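An April Visit to the Stitgate Works, Venadville

I had been meaning to go to the Stitgate open day for years, and something always came up — a wedding, a leaking roof, a dog with a bad paw. This April I finally made it, and I'm so glad I did, although I should have worn better shoes. The works sit at the bottom of Pfister Road, past the old grain sheds, and there was already a line at the gate when I pulled in at a quarter to nine. They take 200 visitors over the day and send them through in groups, so if you're thinking of going next spring, book early and bring a sweater.

Arriving and getting coffee

You sign in at a folding table and get a sticker and a pair of foam earplugs, and then you're let loose on the coffee and cinnamon rolls until your group is called. The rolls were very good (I had 2). I got to talking with a couple who had driven 50 miles to be there, both retired from the paper business, and we compared notes on mills we had known until our guide came and rounded us up.

The weaving hall

Stitgate makes heavy webbing, the sort that goes into truck straps and climbing gear, and the weaving hall is where most of it happens. There are 30 looms in there and they make a wonderful racket. Our guide slowed one down for us so we could see the shuttle at work, and then passed around a length of the finished webbing, stiff as a belt and with a nice oily smell to it. I could have stayed there all morning, and one little boy in our group very nearly did.

The electrical side

I'd expected to be bored by this part and ended up asking more questions than anyone. The steel cabinets are a pale gray, crowded with lamps and buttons and switches, and everything is right at hand on the doors. I liked the row of three lamps at the top, amber, green and red, all lit up together like something on a Christmas tree. The meter under them reads the voltage on a little greenish screen, with 225 or so on each of the upper lines, and our guide was very patient in explaining what three phases are and why you want them to match. There's also a big red lightning bolt in a triangle, with the danger warning in Chinese and a smaller line of English beneath, and it certainly kept my hands in my pockets!
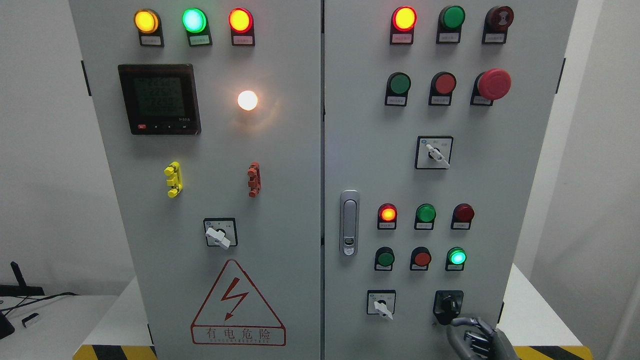 The Dretivix room and the shop

We finished up in the dye house, which everyone there calls the Dretivix room after the old firm that used to own it. It was warm and steamy and smelled like a wet wool coat. From there it's a short walk across the yard to the shop, where they sell ends of rolls by the pound. I came home with a bag of bright orange webbing and no clear plan for it, though the porch chairs do need new seats.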